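How Do You Test a Robot's Grip?

Science Pages for Ages 9 to 12
Dorkport Discovery Room

A robot arm is a set of motors and joints that can move to a chosen point. To pick something up, it also needs a tool on the end. That tool is called a gripper. Grippers come in many shapes, and engineers have to choose one for each job. They choose by testing.

At the Kilska workshop in Dorkport, two grippers were compared in January. The first is called the Jenkins. It has two stiff fingers that slide toward each other in straight lines, like the jaws of a vise. The second is called the Fesby. Its two fingers are made of bendy rubber, and they curl a little when they press on something.

What is a fair test?

A fair test changes one thing and keeps everything else the same. In this test, the thing that changed was the gripper. The arm, the camera, the table and the objects stayed the same. The arm also moved at the same speed every time. If the engineers had changed the gripper and the speed together, they could not have said which one made the difference.

Each gripper made 100 tries with each object. One try is not enough, because a gripper can be lucky or unlucky once. A try counted as a success if the object was lifted and held in the air for 10 seconds.
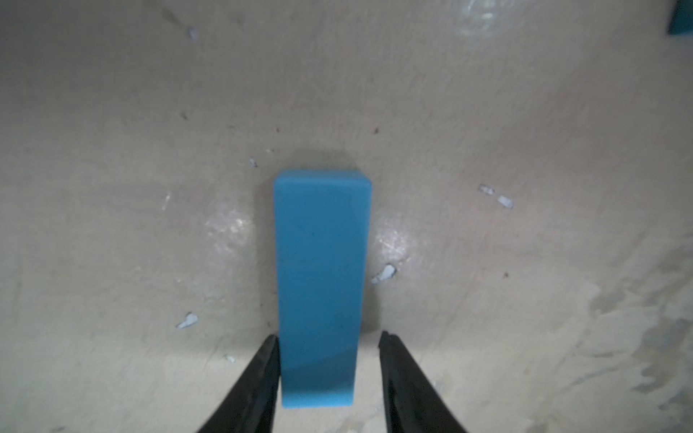

A wrist camera is a small camera fixed near the gripper, so it moves wherever the gripper moves. It gives the robot a close view of the object just before the fingers shut. The computer uses this view to work out where the object's edges are and how far each finger has to travel. Sometimes the two distances do not match. With the blue block, the left finger is already against the side while the right finger still has a gap to cross. If the gripper closes now, the left finger may push the block sideways before the right one arrives. Engineers call this being off-centre. A good control program looks for the gap and shifts the whole arm to make the two sides even.

Why surfaces matter

The camera does not see "a block". It records a grid of coloured dots called pixels, and the computer has to sort out which pixels belong to the object. A plain, matte block is easier to sort out than a shiny one. A worn tabletop makes the job harder. Chips, stains and bright reflections all have edges of their own, and a simple program can mistake them for part of an object. Shadows cause the same trouble. They touch the object and make it look wider.

What the workshop found

The test used six objects, including a block, a sponge and a plastic egg cup. That made 100 tries for each object with each gripper, or 1,200 tries in all. The Jenkins did better with hard objects that have flat sides. The Fesby did better with the sponge and with anything round, as its fingers could bend to fit. It was slower to let go.

Neither gripper was best at everything. The workshop kept both and now swaps them to suit the job.

Try it yourself

You will need a pair of kitchen tongs, two thick rubber bands, an eraser, a cotton ball and a grape.

Pick up each object 10 times with the bare tongs and write down how many times you drop it. Wrap a rubber band around each tip and do it all again. Use the same hand and the same table - that is your fair test.

Words to know

Gripper: the tool a robot uses to hold things.
Matte: not shiny.
Pixel: one tiny dot of colour in a digital picture.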